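Bench gallery: the green mug and the black mat

Pictures from the back bench at the Larach Street workshop, put up in September. The page is mostly for members who share the bench and for anyone who has asked what we keep on it. Melaniia Kuzmenko set up the gallery and I write the notes. Click through to the older pages for the shelves, the sink corner and the paint cupboard.

**The mug**

Pale green, stainless steel inside, with a squared-off loop handle. It came in a box of kitchen things from Anel Nkosi when she moved to a smaller flat, and it has lived on the bench ever since. The steel rim cleans up easily with a soft cloth. 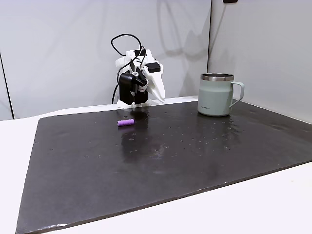
Mugs without a name on the base belong to everyone. Rinse them after use and hang them on the rail beside the sink. The rail holds 11, and any that don't fit go on the lower shelf with the bowls. Please don't leave tea bags in the steel ones overnight, as the tannin leaves a brown ring that takes bicarb and a fair bit of rubbing to shift. Tsung-han Poon keeps a tub of bicarb under the sink, labelled, next to the dish brushes.

**Small cylinders**

The purple one goes in the shallow tray in the top drawer when you've finished with it. It rolls, so lay it against the back edge of the tray. Shih-chieh Chiang has asked that the other colours go in the same tray and not in the pencil jar.

**The mat**

Black and shiny, laid at an angle over the pale table. We bought it as an offcut from Hosseinzadeh, the flooring shop near the station, for less than the price of a decent tablecloth. It was rolled up tight when we got it and it has never gone completely flat. We tried heavy books on it for a week, then a warm room, then turning it over. Fung-ping Choi thinks the wrinkles are worse in winter. I haven't noticed a difference.

The glossy side shows every fingerprint. Wipe it with a damp microfibre cloth and dry it straight away, or it streaks. No spray cleaner with ammonia in it. The first mat we had went cloudy that way and ended up lining the boot of Anel's car.

**The mug, lying down**

The same mat has little blisters and dents across much of it, and they catch the light when you look down on it. The inside of the mug is plain brushed steel.
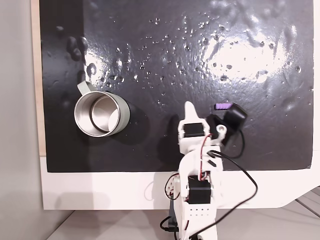

A replacement mat is on the list for next year. The matte grey one at Witex is 600 mm wide, a bit narrow for the table, and comes in at $81 with delivery. Shih-chieh would like the matte finish. Fung-ping would like to keep the gloss and buy a proper flat sheet of it. If you have a view, write it on the paper by the door.

**Other things on this bench**

Spare cloths are in the left-hand drawer, clean ones folded, used ones in the bag on the hook. The Bridix lamp has a new bulb and should be switched off at the wall when you leave. The key to the drawer is on hook 206 in the front office.

Photos of the window bench go on the next page once Melaniia has sorted them.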